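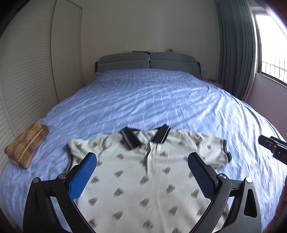
Work on the Vitmont office interior continued through the period to 01/12/2023. Wall and ceiling finishes in the Sayce wing are complete, covering 661 square meters. The color schedule moved from gray to a light blue close to that of the bed sheet under the white polo shirt, and the workplace survey drew 354 replies.

Acoustic panels from Undlow arrived in 2 lots – the second short of fixings.

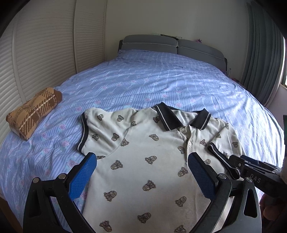

The missing fixings are on order, and Rimov will refit the meeting rooms once they are in. Spending on lighting stands at 3180, within budget. Desk layout is due for sign-off in May.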